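The Piano at Skellham

Last updated: 2009-05-06
Reading time: 2 minutes

The piano had come with the house, or the house had come with the piano, and Wen-hsiung Fung had never been able to get a straight story out of the agent. It stood in the front room with its back to the sea, and when the wind came up in March it hummed to itself, very low, somewhere down in the bass.

He didn't play. His wife had played, a little, in the flat in Elstead, on a keyboard that folded up and went under the bed, and she had always said that one day they would have a proper one and she would learn the slow Schubert right through to the end instead of stopping where it got hard. So he dusted it on Sundays, and kept the lid down, and put nothing on top of it but the lamp.

Pin-yu Chung from number 80 came round about the bins, and stayed for tea, and looked at the piano over her cup for quite a long while before she asked if she might.

"It's dreadfully out of tune," he said.

"So am I," said Pin-yu, and sat down.

She played a hymn first, and then something quick that she said her brother used to do at weddings, and one of the high notes stuck so that she had to flick it up again with her little finger every time it came round. Wen-hsiung found that he was standing in the kitchen doorway with the tea towel over his shoulder and no memory of getting up.

After that she came most afternoons. He bought the better biscuits. He telephoned a tuner, a Mr Uchida, who took the whole front off and laid it on the carpet, and found a hairgrip, a bus ticket to Semwal, and a tiny silver key that fitted nothing in the house.

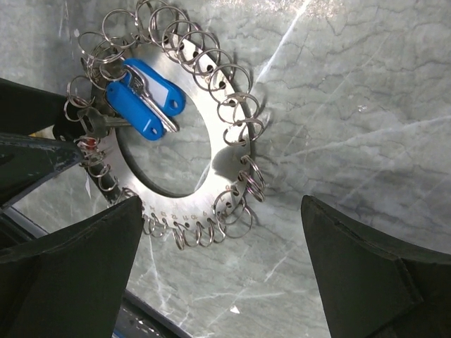

"You'll want to hang on to that," said Kohei Uchida, and he put it in Wen-hsiung's palm and went back to his hammers.

It took him until 8 in the evening. When he had gone the room smelt of felt and old wood, and Wen-hsiung sat down on the stool, for the first time, he thought, since he had moved in. He lifted the lid. He pressed one note in the middle and listened until there was none of it left, and then he pressed the one beside it.

The Schubert was still in the stool, under the cushion, with her pencil marks. He propped it up on the stand and went next door in his slippers to ask Pin-yu which of the black ones was F sharp.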